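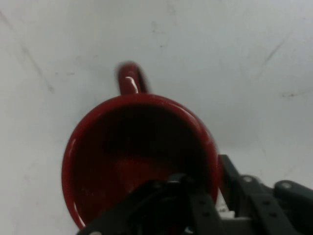 Can a robot pick up a mug?
Yes, most of the time. A mug has a handle, a rim and stiff walls, so a simple gripper has several places to take hold. A glossy glaze makes it harder. Shine confuses some depth sensors, and the dark inside of a cup can read as a hole in the table. Our arm at Gruron manages a single mug on a clear table well enough that we no longer use it as a test.

Can it put the mug away?
Less often. Putting away means hanging a mug on a peg, setting it on a shelf or fitting it in beside other mugs. The handle has to face the right way and the gripper has to stay clear of whatever is already there. In April we ran 114 tries at hanging a mug on a stand. The usual failure was a handle that touched the end of the peg and slid off it.

Why is a peg harder than a shelf?
A shelf forgives an inch of error. A peg doesn't. The robot also has to tilt the mug, and once it is tilted the hand can block the camera's view of the handle.

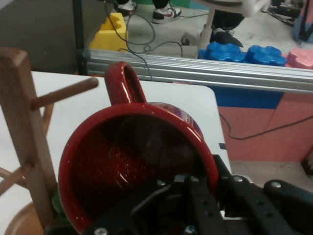
Zübeyde Bozkurt wrote to us that her kitchen has hooks under the cabinet, and she would gladly move the mugs to a shelf if that meant a machine could empty the dishwasher. We hear this a lot. Changing the kitchen to suit the machine is a fair way to go about it, and factories have done the same for years.

So what about the dishwasher?
Not yet, as a whole job. Plates from a known rack are fine. Mixed silverware, nested bowls and thin glasses are not. We would not leave a robot alone with a full load.

Are shop-floor chores any closer?
Some are. Moving the same part from one tray to another has been routine for a long time. Sorting returned parts, wiping down a bench or coiling a hose is still done by hand in every shop we visit, including Tirkico.

How does the robot learn a new chore?
A person guides the arm through it many times and the recordings are used for training. For the mug work we plan on 2,000 recordings. Different mugs matter more than extra passes with the same one.

When can I buy one for my home?
We have no date to give. Floor vacuums and lawn mowers are on sale now from other companies. We don't sell a home arm and are not taking deposits.

Last updated Friday, August 24, 2018. Questions go to Ekrem Dursun at the Gruron front desk.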